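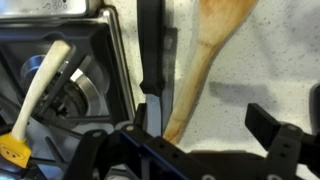
Figure 4. Gripper with knife and wooden spoon, next to the gas burner.

Posted in: Guides > Home Robotics > Kitchen Chores

Section 4: Your First Kitchen Chores

Can an arm do kitchen work yet? Some of it, yes, and it's a real thrill the first time a spoon ends up where you wanted it! Full cooking is still a long way off. This section of the Brimen guide covers the jobs worth trying now: picking up utensils, putting them away in a drawer, and moving a light bowl.

Before you start

1. Turn off all burners and let the cooktop cool.
2. Move any loose cable off the cooktop.
3. Put the emergency stop where you can reach it without leaning past the arm.
4. Set the arm speed to 30 percent. You can raise it later, but please don't do it on day one.

CAUTION: Leave knives for last. Practice with wooden and plastic tools until the arm has finished a full set of pickups with no drops. Keep hands out of reach whenever a blade is in the gripper.

4.1 Picking up a utensil

1. Lay one wooden spoon flat on the counter, handle toward the arm.
2. Choose PICK on the task screen and wait for the fingers to open all the way.
3. Watch the first approach with your hand on the stop.
4. If the fingers close on air, move the spoon a little closer and try again.

Note: Thin, shiny things are hard. In our trials at the Travbridge test kitchen we ran 969 pickups, and 216 of them needed a second try, mostly with tweezers and small knives. Wooden spoons did much better — they're a great place to begin.

4.2 Putting things away in a drawer

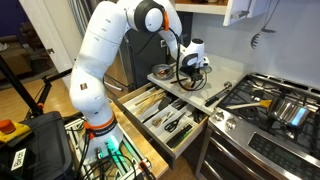 Figure 5. Arm over the counter, with the utensil drawer open.

1. Open the drawer yourself, as far as it goes. The arm can pull a drawer, but the Lorkcombe software still gets the distance wrong too often for us to suggest it.
2. Use an organizer with wide compartments. Long tools such as chopsticks and spatulas need a slot of their own.
3. Teach one compartment at a time. Guide the gripper over the slot, press SAVE, and name it.
4. Run PLACE with a single tool. Check that it lies flat before you send the next one.
5. Stop at 9 tools per run until you trust the setup. Crowded slots are where most jams happen.

Note: Mixed piles are still beyond it. If two handles cross, the arm may lift both or neither. Sort them by hand and let it do the rest.

4.3 Moving a small bowl

1. Fill the bowl no more than halfway with something dry.
2. Pick LIGHT GRIP. Normal grip can tip a round bowl.
3. Keep the path over the counter, clear of the cooktop.

CAUTION: Do not move hot food or liquids with the arm. Do not leave it running near a lit burner, even for a moment.

If a run stops partway, see Section 7 before pressing RESUME.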